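Sorting out the steel cart

3 min read

The metal cart with the divided top had become the place where everything ended up. I gave it an hour one afternoon in May and sorted it compartment by compartment.

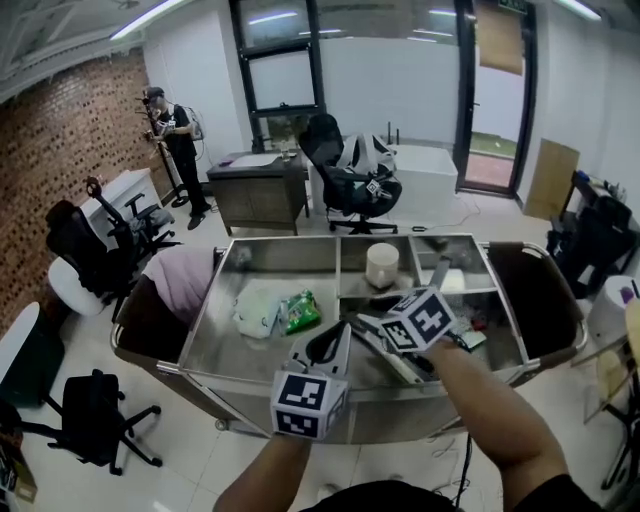
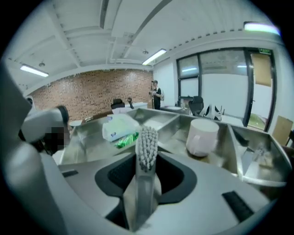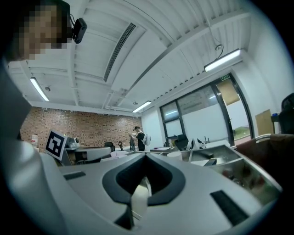 What went where

The big section on the left is for bags and snacks. The green packets can stay there, but a crumpled carrier bag can't.

Mugs and cups get a compartment of their own. They chip if they share with anything heavy.

Toothbrushes were the awkward one. I stand them upright in a cup – lying flat, they pick up fluff from the bottom of the tray. I bought a pack of 12 from Trokton last year and still have 6.

Small bits like cards and leads go in the front right. It tangles again within 10 days, so I may try one of the Endance dividers.

I wipe the steel with a dry cloth afterwards. Water leaves marks.

Next job is the desk at the back.

Contact | © Tamihana | Back to top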